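Book swap boxes vs. the library sale cart - which do you use?
Forum: Reading & Libraries > General Chat

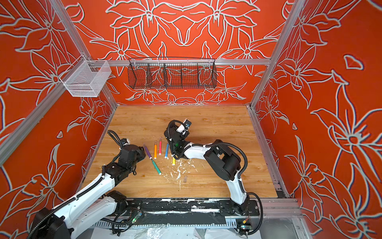

pagefold
Thread starter, Moderator

OK I have to gush for a minute. Our branch library put out a sale cart by the front door in December and I have lost all self-control. Paperbacks, cookbooks, a whole run of old sea stories with the covers still on! I came home with 8 books the first time and went back before closing for the atlas I'd been trying to talk myself out of.

Meanwhile the swap box on Vernov Street (the blue one by the bus stop) has been the same sad stack of tax guides for months. So where do you all get your cheap or free books? And do you give back as many as you take?

---

tinribbon
Sale cart all the way. Ours is fill-a-bag on the last afternoon of the month and I live for it. I've got roughly 200 books waiting to be read and I regret nothing.

---

marlowgray2
I'm going to stick up for the swap boxes. The one outside the Tapia bakery turns over so fast you have to check it morning and evening. I found a mystery in there with somebody's notes in the margins guessing the killer - wrong every single time, and I enjoyed the notes more than the book.

---

pagefold
Oh I would keep that forever!! Did you put it back?

---

marlowgray2
I did, with my own guesses added. Also wrong.

---

quillandbean
Am I the only one who doesn't love the carts? I've seen perfectly good books pulled from our shelves and sold for pocket change, and then there's a wait list for the one copy left in the county. I'd like them to stay on the shelf, where anybody can borrow them.

---

tinribbon
Most of the stuff on our cart is donations though, it was never on the shelf. You can tell because there's no spine label.

---

quillandbean
At yours, maybe. I bought three last month and all of them had the label and the pocket in the back. One had been checked out just the summer before.

---

pagefold
Fair point, mine's a mix of both. I asked at the desk and they told me they have to clear space for new stuff, but I do wince when it's something I've borrowed myself.

---

oatmealhour
Has anybody tried Famness? It's a trading site, you mail a book and get a credit for one. I've done 30 trades and only had one dud (it smelled like a basement). Postage adds up if you read big fat fantasy like I do, but I've gotten things I could never find in town.

---

marlowgray2
I tried it and drifted away. Half the fun for me is not knowing what I'll find, and with a search box I just look up the same four authors.

---

oatmealhour
Ha, I look up the same four authors too and I'm delighted every time.

---

tinribbon
Orkumeck Books does a trade shelf in the back if anyone's up that way. Bring two, take one, and the kids' section is wonderful. Parking is terrible after 5.

---

pagefold
Adding it to my list! I'm taking a tote of novels over to Vernov Street tonight, so if you're nearby go grab them before the tax guides close in.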